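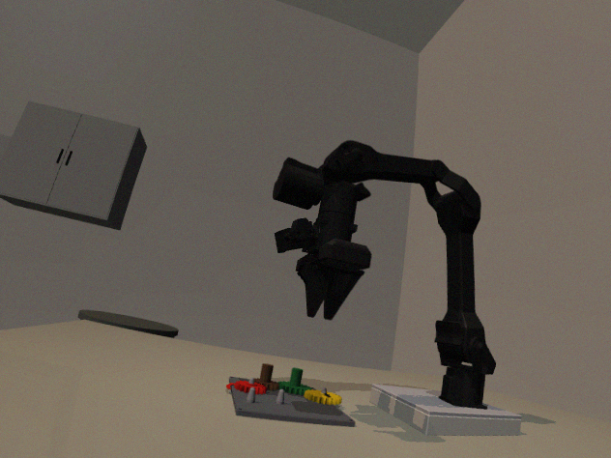
Workshop tips for the gear board task

By the Vakside Robotics Club newsletter desk
July

With the winter holidays behind us and the Bridis Cup creeping up, we've had plenty of messages from families asking how the kids can practise the gear board properly, both in the simulator and on the real thing at the kitchen table. So I've gathered up the tips that have been scribbled on the whiteboard all term, added a few that parents sent in, and tried to put them in some sort of order. Make yourself a cuppa, it's a bit of a read.

Starting in the simulator

Do your first runs in the simulator, even if you've got a board at home and are itching to use it. A dropped gear in there costs you a reset. A dropped gear at home rolls under the fridge, and I speak as someone who has had the kickboard off.

Before you move anything, tilt the view right down until you're looking almost along the tabletop. The top-down view is lovely for lining up left and right, but it tells you next to nothing about height, and height is where most of our teams come unstuck. Swap between the two views as you go. It feels slow for the first few goes and then your hands just do it.

Park the arm high between moves. Our rule is fingers well clear of the tallest handle before you swing sideways, and it goes for the brown and green gears especially, as their handles stand up a good way above everything else. Clip one of those on the way past and you'll be starting again.

Keep the gripper almost closed while it's travelling. Wide open fingers catch on things, and you'll only have to close them most of the way anyhow.

Picking up and putting down

For a gear with a handle, come straight down over the handle and close gently. There's no prize for squeezing. The Tratari practice settings let you turn the grip strength down, and we find the younger ones do much better with it lower than they'd like.

For the flat gears, the red and the yellow, go for the rim and watch where your fingers land among the teeth. A finger sitting on top of a tooth will tip the gear as you lift. If it tips, put it down and have another go - trying to rescue a crooked gear in mid-air nearly always ends badly.

When you're lowering a gear onto a peg, stop just above it and look from two sides. The pegs have rounded tops, so they'll forgive you a little, and a gear that's only slightly off will often settle if you open the fingers slowly. If it perches, nudge it with the outside of a closed finger. Pushing down from above tends to jam it.

Do the back of the board first and work towards yourself. I know the bare pegs at the front look inviting! But once the front is full you've got to reach over it for everything else.

Looking after the home boards

Wipe the board with a barely damp cloth and dry it straight away. Please don't put the gears in the dishwasher. We lost a whole set that way last year and the colour came off on somebody's good tea towels.

A squeaky gear wants a rub of candle wax on the inside of the hole. Cooking oil works for an afternoon and then collects every crumb in the house.

An old oven tray with a lip makes a very good base to practise on, as anything that rolls will stop at the edge. Put a square of non-slip drawer liner under the board so it doesn't skate around.

Ice cream tubs are best for storage, one for each set. Write the set number on the tub and on the lid, because lids wander. We have 15 sets out on loan at the moment and would dearly like to see them all again.

Keeping a practice log

A cheap exercise book by the computer is all you need. Jot down the run, the time and what went wrong, in the kids' own words. One of our teams began the term at 74 seconds for a full board and spent two weeks getting down to 71, which doesn't sound like much until you read the log and see they'd stopped dropping the green one altogether.

Keep sessions short, too. Past the half hour mark everyone gets cross and the arm gets driven into the table.

Spare gears and pegs are in the blue tub at the Tzanetos Hall, on the shelf beside the urn. Sign the sheet when you take any, and if you've got a trick of your own that's worked at your place, drop a note in with the sheet and I'll add it to the page.

Last updated: July

Contact the club | © Vakside Robotics Club | Back to top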